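To: skirine-dev
Subject: Re: [skirine-dev] width estimate jumps on tapered objects
Date: May 25, 2021

Replying inline, short on time, sorry for the fragments.

> We are on the April release and the width estimator is giving us
> trouble with anything that isn't a straight cylinder. Paper cones,
> cups, that kind of thing. The number is fine for a while, then it
> jumps, then the episode gets thrown out by the slip check. The Martens
> parser reads the same recordings without complaint. Are we supposed
> to turn the check off for these? Also is there a way to see what the
> estimator is looking at, or do we have to patch it?

Don't turn it off. Please. We did that at Grasasico for one batch and then spent a lot longer cleaning the batch than we ever saved. The check is doing its job, it's being fed a bad number.

What happens: the estimator takes the pad-to-pad distance from the linkage fit, then looks at the object edges in a band of rows just above the pads, and averages the two. Fine on a bottle. On a cone the band above the pads is wider than what the pads are holding, so the average comes out too big, and when the band slides a few rows because the fit wobbled, the width changes even though nothing in the grip did. Slip check sees width change with closed pads, calls it a slip. Episode gone.

Worst case I have is a paper tube with a joint in it. Narrow below, flares above, pads pressing right on the seam. Every assumption in the band code is wrong at once.
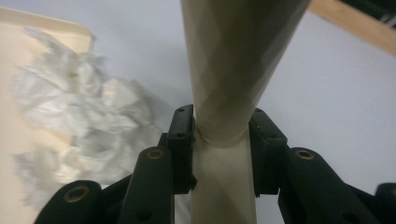

Pads closed on the joint, cone opening out above. Blurred tissue on the left.

So on that one the edge finder gets the lower cylinder, the ring at the seam, and the flare, depending which row you ask. And there are faint diagonal creases on the upper part that give you soft gradients running across the paper, and with the threshold low enough the finder will happily take one of those as the edge. The background is kind of lavender gray and the paper is beige so contrast is OK on the outline itself, it's not a lighting problem. I went down that road first and wasted an evening on exposure.

The tissue is a seperate thing. It's bright and smeared, and the optical flow goes nuts over there, and the flow mask was leaking into the left side of the band. If you have loose packing stuff near the object check your mask before you touch anything else. Mine was dilated by 11 pixels for reasons that made sense in a different project.

What I changed, in the order I'd do it again:

First, put the band at the pads and stop looking above them. There is a config key, band_offset, it defaults to 3 and the units are rows in the downscaled image, not the full one (docs say full, docs are wrong, I'll send a patch). Set it to 0. On the seam picture that gets you the width where the pads touch, and the flare stops mattering.

Second, weight the linkage over the edges when the pads are closed. The linkage fit is good. Those brass-ringed pivots are about the easiest thing to detect in the whole image, gold circle on matte black, and with 2 of them on the same side you already have the arm angle. I have it use the pivots only and drop the outline of the arms completely, the arms overlap and there are dark gaps between layers that the old contour code kept reading as arm edges. Also the left pad has two little screw holes on its face, don't let the circle detector near those. Minimum radius fixes it.

Third, fit a line to each side of the object and not a single width. If the two lines aren't parallel, flag the object as tapered and hand the slip check the taper along with the width. Then the check can ask whether the object moved along the taper, a real slip on a cone, and leave the wobble alone. This part is ugly right now. It works on my recordings, I make no promises about yours. One hole I know of: an object with a joint has two slopes and I fit one line straight through both. Should be a split fit. Haven't written it.

> Is there a way to see what the estimator is looking at

Yes, --draw-band, it's undocumented. Writes an overlay for every frame so don't point it at a full session, you will fill the disk. I run it on the first 500 frames and that's usually plenty to see where it goes wrong.

> The Martens parser reads the same recordings without complaint

It doesn't complain because it doesn't check. It reads the width and passes it along. Compare the two numbers on a cone before you trust either one.

One thing I would like from you — could you send the linkage calibration you're using? If it's the one that shipped with the Josar converter it has the left and right arms swapped, and on a symmetric object you would never notice. On a tilted cone you would. Easy to tell, print the two arm angles with the pads closed off-center and see if the signs make sense.

My branch is called taper-width, it's rebased on the April tag. No tests yet for the tapered path. The old tests pass but they are all straight cylinders so that means very little. If anyone has recordings with funnels or rolled paper I'd take them, short ones are fine.

Back on this tomorow.

Comments

band_offset 0 fixed most of ours without the rest of the branch. We still lose some episodes on cups with a rolled lip, I think the lip is doing what your seam does.

Confirming the Josar calibration has the arms swapped. We had a sign flip in our own loader that canceled it out. Removed both.

Does --draw-band work with the downscaled cache? I get overlays but the band is drawn way too high.

Same here, it draws in full-size coordinates. Multiply by the scale or turn the cache off.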